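How to lay out a lemon and egg table before you start

I love a tidy start. When I moved to my little kitchen in Bandilcombe I used to have eggs in one corner, lemons rolling about in another and never a clean bowl to be found. These days I tape the table into sections first, and it has made baking so much more fun (and my pancakes are far less likely to contain shell!).

You will need:
A big table
Brown kraft paper, if you want to cover it
Blue tape
A chopping board and a knife
A small bowl
Lemons and eggs

Step one: tape the table
Run your long strips first, from the far end down to the end where you'll be standing. Then add the crosswise ones. I did my first grid by eye and it wandered all over the place, but it worked just as well. Press the tape down with your thumb as you go, and tear it by hand if the scissors have gone missing again.

Step two: board and bowl
Put the board towards the back with its handle facing you, and the bowl nearer the middle. Slice your lemons and stack them at the top of the board, then lay the knife flat across the lower half. Leave the bowl empty for now.

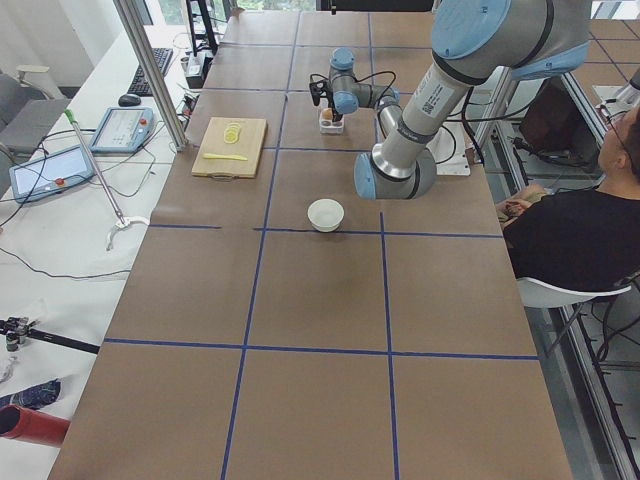
Lemon slices stacked, knife down, bowl still empty.

I like fairly thin slices, and a lemon from the Herley market usually gives me enough for a jug of squash and the top of a cake – with a bit left over for the cook. Flick out any pips as you find them.

Step three: bring in the eggs
Give the carton a section of its own, next to the board, and open it before your hands get sticky. Move one egg at a time into the bowl, whole. It can't roll off the table from there, and you can have a good look at the shell before you crack it. Do this with every egg, even when you're in a hurry!
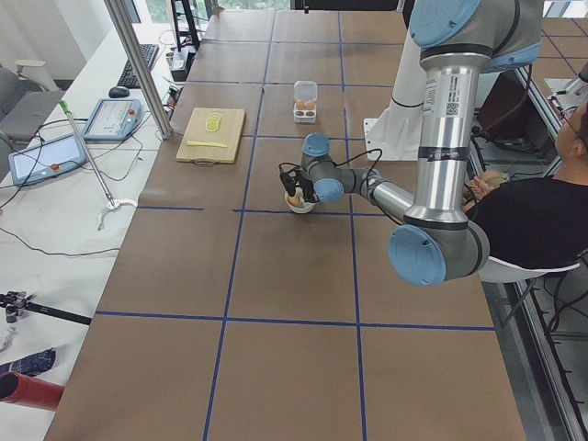
Once you're happy with the egg, lift it out, crack it into the bowl and tip it into your mixing jug. Then fetch the next. My usual sponge takes 3 eggs and bakes in a 16 cm tin, and the Millbridge lemon loaf takes 2.

Step four: clearing up
Lemons and knife go first, then wash the board and the bowl in hot soapy water, and your hands too. Peel the tape back slowly and low to the table. If you've used paper and it's still clean, leave the grid where it is for next time – mine has lasted since November.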